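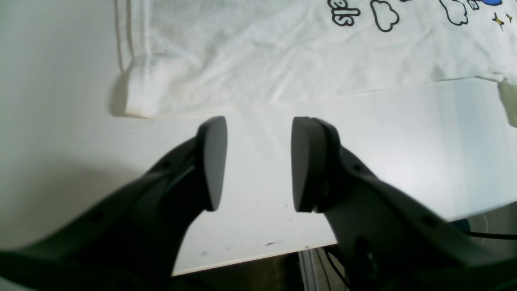

Teaching Number Sense in the Early Grades
Handout 5: Place value games, and what they do and don't teach

Read this before Thursday's session. Bring a pencil and one place value game you have used or seen used.

Most of you will be handed a box of games in your first teaching job. The lid will say the games build understanding. Some of them may. Before you give up a math block to one, ask what a child has to think about in order to play it. If a child can win without thinking about tens and ones, the game is practice at something else, usually taking turns.

Case 1. Build the Biggest

Each player draws a digit card and places it in the ones, tens, hundreds or thousands column. Once placed, a card stays put. After four cards, the biggest number wins.

I like this game more than most, but look at what the children do. By the second round nearly all of them have worked out "big digits go left." That is a rule about position on the paper. A child can follow it perfectly and still read 1,534 as "one, five, three, four" when you ask for the number out loud.

Questions to put to a player partway through:
What is your 5 worth where it is now?
How much bigger would your number be if that 3 were a 4?
Could you still lose if your thousands digit is 9?

The third one gets the best talk. (Yes, if the other player also has a 9 there.) If the answers come back as "it's just bigger," the game hasn't done its work yet and another round probably won't help.

Case 2. Trade Up

Players roll a die, collect that many ones, and trade ten ones for a ten rod. First to 253 wins, which takes far too long with one die. Use two dice, or start everyone at 200.

The claim is that trading by hand leads to regrouping on paper. I have my doubts. Plenty of children trade blocks happily on Monday's mat and then write 2 + 9 = 11 inside a single column the next morning. The blocks and the written sum are two separate activities to them. If you want a link, you have to make it: every trade gets written down at the moment it happens, by the child who made it.

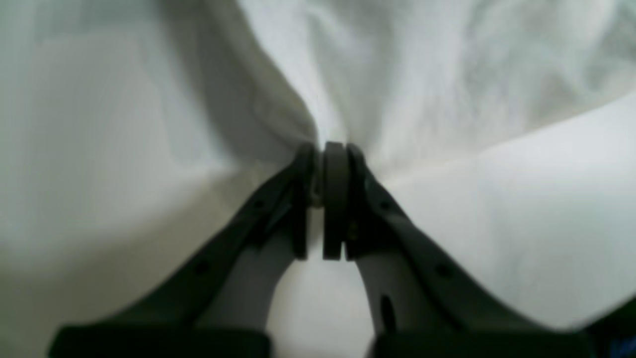
Case 3. Number line races

Pairs place number cards on an unmarked string from 0 to 1,000, against the clock.

Take away the clock. With it, children copy the pair beside them. Without it, you get arguments such as whether 253 belongs closer to the start or the middle, and those are worth the 15 minutes. Ask for a reason before any card is clipped on. "It's a quarter and a bit" is a fine reason. "It looks right" is where you ask another question.

A word about evidence

Teachers will tell you their class "loved it." I believe them. Enjoyment is worth having, but it tells you very little about place value. Neither does a score sheet, since a lucky draw and a good decision look the same once they are written down — ask to see the choices.

For a quick check after any game, give each child a slip with one number on it and two prompts: "Write this number another way" and "What is 10 less?" Sort the slips into piles before you plan the next lesson.
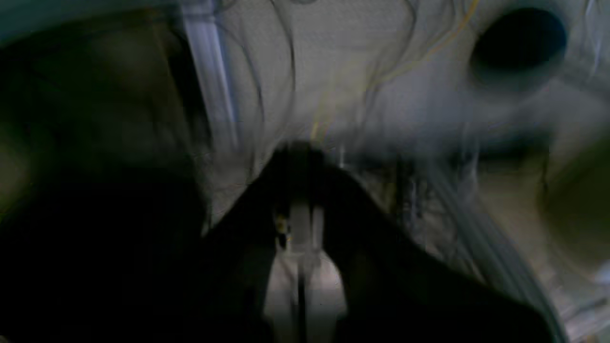 Page last changed: July

Task for the session

1. Play your game once with a partner, normally.
2. Play again, trying to win while thinking as little as possible about the value of any digit. Note how far you get.
3. Change one rule so that step 2 becomes harder. Only one.
4. Write down a question you would ask a player, and the answer that would worry you.

Keep your notes from step 2. They go in with the written assignment, and a game that survives step 2 without changes will need a good argument behind it.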